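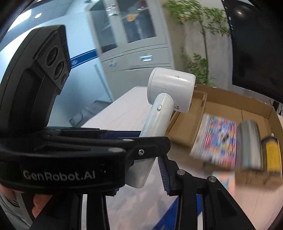
*A white handheld hair dryer, one of the small-appliance types covered in the interview.*

The technical lead at Hornora, a returns and refurbishment contractor that handles small household appliances for three retail clients, has worked in reverse logistics for most of her career. She agreed to talk on a Friday afternoon, between the end of the receiving shift and the weekly stock reconciliation, on the condition that neither she nor her clients be named. The subject was grading: how a returned item is assigned a condition code, and why two competent people can assign different ones.

Hornora uses a six-level scale. The first level is unopened stock. The last is material for recycling. The four in between are where the disputes occur.

"The top and bottom of the scale take care of themselves," she said. "A sealed box is a sealed box. The argument is between the second and third levels, where the item works and the only question is what a buyer will tolerate on the surface."

The difference matters because the levels are priced separately. An item at the second level goes back to the retailer's outlet store. One at the third level is sold by the pallet, usually at less than half the outlet price. When the company audited its own decisions last year, it pulled 200 items from the outlet shelves and had them graded again by people who had not seen the original codes. The second grade matched the first on 66 percent of them.

"That number was lower than I expected, but it was useful," she said. "We had been measuring throughput for years. We had never measured agreement."

The disagreements were concentrated in cosmetic assessment. The written standard at the time said an item could show "light wear not visible in normal use." Some graders took that to mean arm's length. Others held the item under the bench lamp and turned it. Both readings were defensible, she said, and both had been taught during training, depending on which supervisor was on shift.

The revised standard replaces the phrase with a fixed procedure. The item is viewed at a set distance, under a diffuse lamp, for six seconds per side. Anything not noticed in that time is not recorded. She described this as the least popular rule in the building.

"Experienced people dislike it. They can find a scratch in one second and they want credit for finding it. But the buyer is not going to look that hard, and if the buyer doesn't see it, I don't want to discount for it."

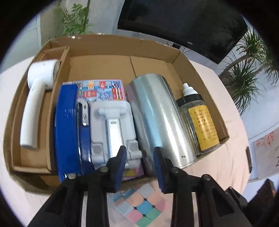 Packaging is graded separately, on a shorter scale. She considers this the most neglected part of the process. A retailer's contract will typically specify the condition of the product in detail and say almost nothing about the carton, even though cartons account for a large share of transit damage after resale. Hornora now records carton condition under 31 codes, which cover corners, edges, flaps, inserts, tape and labels. She admitted that the list is too long.

"We will probably cut it down in February. Most of the codes are never used. But you have to run the long list for a while to learn which ones you can drop."

The records are kept in Tivari, an inventory package the company adopted after its previous system, Ticona, could not store more than one condition code per item. The migration took longer than planned. Old records had the carton notes typed into a free text field, with no consistent spelling, and a temporary team had to read and recode them by hand. She would not say how many records were involved, only that the work continued through two quarters.

Asked whether the new procedure had improved agreement, she was cautious. A second audit is under way at the Willinari site, where the rules were introduced first. Early results are better on cosmetic grade and unchanged on completeness, meaning whether all accessories are present. She attributes the second result to poor reference material. Graders often have no parts list for a discontinued model and have to work from the retailer's product page, if it is still online.

"A missing attachment is a fact, and we still get it wrong," she said. "You can't notice the absence of something you didn't know was supposed to be there."

Her next project is a shared library of parts lists, built from items that arrive unopened. Each new model would be checked in once, its contents entered, and the list attached to the product code. Two of the three clients have agreed to it – the third is still reviewing who would own the data.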